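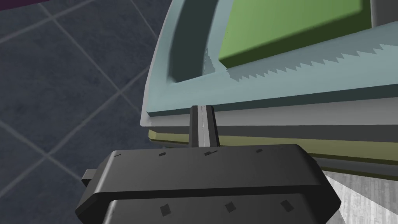

Shalini Nautiyal

Unit 3 notes: Can a robot do the kitchen yet?

Short version for anyone who skipped the reading: in places, and slowly. All the pictures in this handout are simulated. Keep that in mind when a company such as Basumus shows you a rendered kitchen and talks about next year. A simulator lets you run a chore 200 times overnight and nobody mops up. A real kitchen has crumbs, sticky hinges and a cat.

Start with contact. Getting a fingertip to the edge of something is a job in itself, and the seam between two layers leaves little room for error. Then ask what a "success" was. Workivier scores a door task as done once the door has moved. Would you pay for that at home?
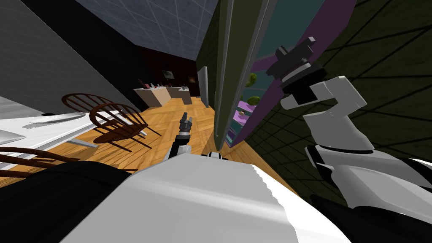

Fig. 2. Two arms at an open appliance door, table and chairs to the left (simulation).

Look at how much of the view the robot's own body takes up. Anything behind an arm has to be remembered or guessed. Two arms also means two chances to bump the door, and planning for both costs time. Before next class, write down every step in putting away one carton of milk. Most people stop too early.
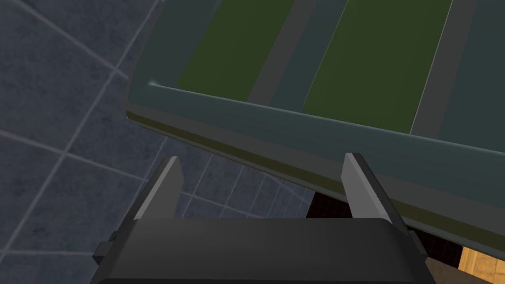 Carolina Carvalho, teaching assistant

Lab note. Open fingers near a tray rim prove nothing about grip. When you watch the Promargate clips in lab, write down who picked the starting position, how many tries were left out, and whether the speed was changed. Bring 2 copies of your sheet.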